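Schon wieder Chaos auf dem Tisch

Mo, 10. Juni

Nur ganz kurz heute, muss gleich los. Eigentlich wollte ich ja über die Küchenschubladen schreiben – kommt noch. Aber der Tisch! Seit November nehme ich mir vor, dass abends alles weg ist. Klappt genau 2 Tage, dann liegt wieder der halbe Haushalt drauf. Schalen, Becher, Obst, irgendein Lappen. Immer das selbe.

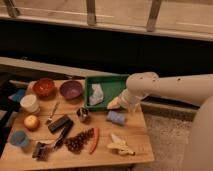 Stand der Dinge. Die rote Schale bleibt, die lilane auch.

Das grüne Tablett ist eigentlich mein Trick für alles, was keinen Platz hat. Kleinkram rein, Tablett weg, fertig. Idee ist von Malou, die macht das in jedem Zimmer so. Bei mir landet dann halt doch wieder irgendwas Zerknülltes drin und der Rest daneben. Naja.

Neue Regel also: Geschirr zuerst, sofort in die Küche. Auch die einzelne Gabel!! Dann Stoffsachen in die Wäsche, Obst zurück in den Korb. Und was nach 3 Tagen noch im Tablett liegt, kommt in die Kiste im Flur – Kosmas darf dann wühlen, wenn er was sucht. Er findet die Regel doof.

Wie macht ihr das? Schreibt mal in die Kommentre, ich lese abends alles. Schubladen dann nächstes Mal, versprochen.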